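Two-handed robot learns to pass boxes using only its wrist cameras

A research group at Vondia has published first results from a method that lets a robot with two arms pick up and turn flat boxes without any camera above the table. The work was presented in March at the company's site in Marín.

The robot looks at its task only from the wrists, close to the fingers. 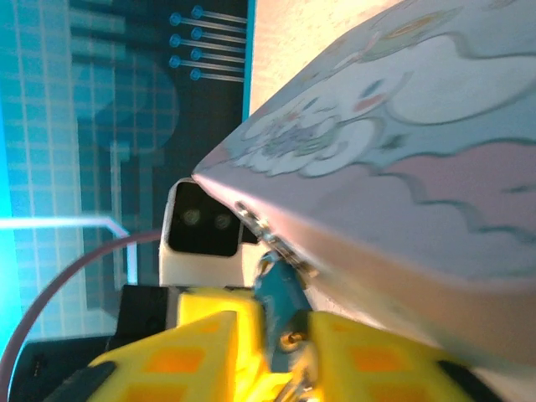
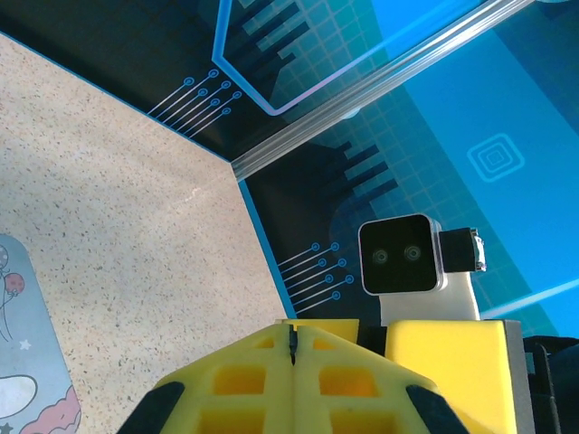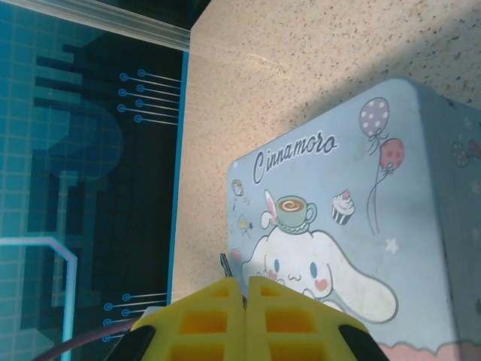
Views from the wrist cameras

Most systems of this kind use at least one fixed camera that sees the whole table. The group wanted to know how much of this wide view is really necessary. "A fixed camera is comfortable in the laboratory," said Britta Gerlach, who leads the project. "But our customers move their tables, they put a lamp in another place, and then the calibration is gone. The wrist camera travels with the hand, so it does not care so much."

The difficulty is that a wrist camera loses the object often. When the fingers come near, a box can fill most of the view, and a moment later it can be almost outside of it. The new method, which the group calls Darex, keeps a short memory of the last 6 seconds from both wrists and compares them. If one hand cannot see the edge of the box, the system takes its position from the other hand and corrects it when the edge comes back.

For training, operators guided the arms through 268 demonstrations. The group then tested the robot on lifting a box from the table, tilting it and putting it down again with another side up. In 2,000 trials, the version with memory dropped the box half as often as the version without it. Both versions used the same arms and the same fingers.

The results are less good with thin objects. When a box lies completely flat, the fingers sometimes push it across the table before they find the edge. The robot then needs up to five new attempts, and the operators stopped the trial if the fifth one failed. Shiny lids are also a problem - a strong reflection can look like an edge to the system, and the fingers close too early.

Gerlach said the group will now repeat the trials with softer packages, for example paper bags and padded envelopes. The packaging company Molden will supply the material and wants to try the method on one of its own packing tables later. The training recordings will be made available to other research groups on request, together with the notes on the failed trials.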